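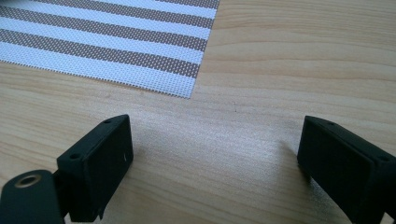 Sturgate is a set of battery discharge logs from used smartphones, collected to compare how quickly older handsets lose charge under a light, steady load. Each log covers one phone from full charge to shutdown. Surface matters more than we expected in the early runs: a phone lying flat on a wooden tabletop and the same phone on a woven mesh mat, the striped white and gray-brown kind with tiny square holes, are recorded as two different conditions. The column for this is called surface and takes the values table, mat or stand.

Current release: 10 Jan 2024

Contents

The release holds 520 logs from 30 handsets. Files are plain CSV, one per run, named by handset code and run number. A separate file, handsets.csv, lists screen size, rated battery capacity, year of purchase and whether the battery has been replaced. Serial numbers and phone numbers were never stored.

Columns

time_s — seconds since the charger was unplugged
level — battery percentage as reported by the system
temp_c — battery temperature as reported by the system
volt_mv — battery voltage in millivolts
screen — on or off
surface — see above
note — free text, usually blank

How the logs were made

Logging was done with Wudmont, a small background app that writes one row every 30 seconds. Brightness was fixed at half, Wi-Fi was on, and the SIM was removed. The load is a looping page scroll. Runs where the phone restarted or the app was closed by the system are kept in the folder named partial and should be left out of any averages.

Known problems

Seven handsets report temperature only in whole degrees. Two of them also hold the level at 1 percent for a long time before shutdown, so the tail of those runs is not useful.

Runs made before July have no surface value. The column is there but empty — do not read it as table.

Run 247 has a clock jump in the middle. The values on both sides look fine.

Loading the data

The script load.py reads a folder and returns one table. It needs Python 3.9 or later and pandas. Pass --skip-partial to ignore the partial folder. Arnaud, the older loader, still works but drops the note column.

Related

Charging logs are kept separately under the name Skerkero. The handset codes match across both sets.

License

CC BY 4.0 for the data, MIT for the scripts.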